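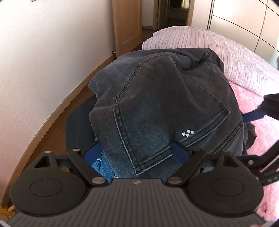

Search this module Go

Week 4: Perception for soft things, and why I don't trust the numbers

Notes by Lucyna Zawadzka. Read before Wednesday's lab.

Most of what you learned in the first three weeks assumed a rigid object. A mug has a pose: six numbers and you're done. A pair of jeans has no pose in that sense. Every fold is another degree of freedom, and the camera sees only the outside of the heap.

The usual answer is to skip state estimation and learn a policy straight from demonstrations. You will read papers that treat this as settled. I would ask them three things.

1. What was the policy looking at?
A wrist camera on a two-gripper set-up sees a lot of cloth and very little else. Dark denim is a hard case. Seams and hems give you edges, a pocket gives you a corner, and between them there is almost nothing to track. A pocket corner also looks very much like a garment corner to a keypoint detector. Bogdan Śliwiński ran our old detector, Baran, over 930 frames of trousers and found it picking pockets with high confidence. Raising the threshold threw out the good corners first.

2. What counts as success?
"Grasped" often means that the fingers closed and the gripper width stayed above zero. That test passes with one layer held, with four layers held, and with a fistful of the blanket underneath. If a paper reports 100 trials and doesn't say how many layers were wanted, put a question mark in the margin.

3. Where is the planning?
With two grippers, someone has to decide which lets go. In Gullero (the lab's controller) that is a hand-written rule with a 300 ms wait in it. Marianna Urbańczyk thinks the wait can be learned. I have my doubts, but her branch is there if you want to try it.

For the lab
Take 20 frames from the shared folder. Mark every point you would call a corner, then swap with your partner and compare before you run Baran. Expect to disagree. If two people can't agree on the label, be suspicious of a low test error.

Reading: Chapter 6, skipping 6.4, where the cloth model has no friction.

Last updated: October

Contact: Orysia Vasylenko, module office | © Trustudar teaching group | Back to top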